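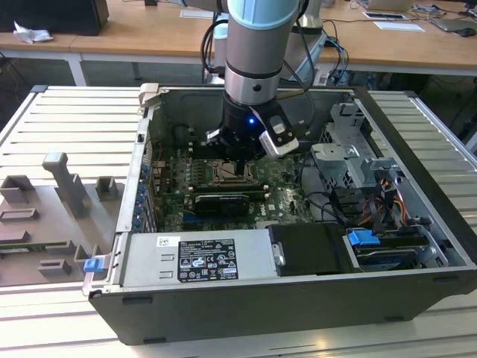 Capítulo 7
O som fora de campo

Em muitos manuais de cinema, o som aparece depois da fotografia e da montagem, como se fosse acrescentado a um filme já pronto. Neste livro ele vem antes da montagem. Boa parte das decisões de corte depende do que o espectador está ouvindo, e é difícil discutir a duração de um plano sem saber de onde vem o ruído que o atravessa.

Chamamos de som fora de campo aquele cuja fonte pertence ao mundo da história mas não é mostrada no momento em que o ouvimos. Uma porta que bate no andar de cima, um rádio no quarto ao lado, a voz de alguém que chama da rua. A definição exclui a música de acompanhamento e a narração em off, que têm outro estatuto e serão tratadas no capítulo seguinte.

7.1 Fonte presumida e fonte confirmada

Quando ouvimos um som sem ver a sua origem, fazemos uma suposição. O filme pode confirmá-la no plano seguinte, pode adiá-la ou pode deixá-la sem resposta. Em Varkow, longa de Bent Bundgaard, a primeira sequência se passa inteira numa cozinha. A personagem corta pão, lava uma faca, senta-se. Durante todo esse tempo ouve-se um motor em marcha lenta do lado de fora. A câmera não se aproxima da janela e a personagem não olha para ela. O motor só é identificado 56 minutos depois, quando o mesmo ruído volta e vemos o caminhão do cunhado parado no pátio.

O intervalo é longo e muitos espectadores não ligam as duas cenas na primeira vez. Isso não invalida o procedimento. A segunda cena funciona sozinha, e para quem guardou o ruído na memória ela acrescenta uma informação: o cunhado já estava ali no começo.

Convém distinguir esse caso do som ambíguo, em que a fonte nunca é confirmada. No mesmo filme, um assobio é ouvido em três momentos e nenhuma personagem assobia em cena. A crítica costuma atribuí-lo ao filho mais velho, mas o roteiro publicado traz apenas a indicação «um assobio».

7.2 Espaço construído pelo ouvido

O som fora de campo também informa o tamanho e a forma do lugar. Um corredor que nunca é filmado pode ser percebido como comprido se os passos demoram a chegar e mudam de timbre no caminho. Tove Lykkegaard, responsável pelo som de Zostbridge, trabalhou com uma casa que no estúdio tinha só dois cômodos. Os demais existem apenas na pista sonora: uma escada de madeira, um banheiro azulejado, um sótão. Cada um recebeu reverberação própria, mantida sem variação do início ao fim.

A constância importa mais do que o realismo. O espectador aprende depressa que determinado eco corresponde ao sótão e passa a localizar as personagens por ele. Se a mixagem altera esse eco numa cena posterior, a planta da casa fica confusa, mesmo que ninguém na plateia saiba dizer por quê.

Na folha de som de Zostbridge, reproduzida no apêndice B, constam 249 entradas. O aluno deve consultá-la antes de fazer o exercício 2.

7.3 O corte antecipado pelo som

Um uso mais modesto, e muito frequente, é fazer ouvir a cena seguinte antes de mostrá-la. O som começa fora de campo, ainda sobre a imagem anterior, e encontra a sua fonte depois do corte. Kornlow, filme de 2000, recorre a essa passagem em quase todas as mudanças de lugar. O efeito perde força pela repetição, e na última meia hora a montagem volta ao corte seco.

Termos do capítulo

Campo: porção do espaço visível no plano.
Fora de campo: espaço contíguo ao visível, presumido pelo espectador.
Fonte confirmada: origem de um som mostrada pelo filme.
Antecipação sonora: entrada do som de uma cena antes da sua imagem.

Exercícios

1. Escolha uma sequência de até cinco minutos e assista a ela duas vezes, a primeira sem imagem. Anote as fontes que presumiu e compare com as que o filme mostra.

2. A partir da folha de som do apêndice B, desenhe a planta da casa de Zostbridge. Indique quais cômodos são vistos e quais são apenas ouvidos.

3. Reescreva a cena da cozinha de Varkow de modo que o motor seja identificado logo na abertura. Descreva o que muda na cena do pátio.

Categoria: Cinema e audiovisual > Livros didáticos > Capítulos para leitura

© Editora Frandsen. Todos os direitos reservados. | Fale conosco | Voltar ao topo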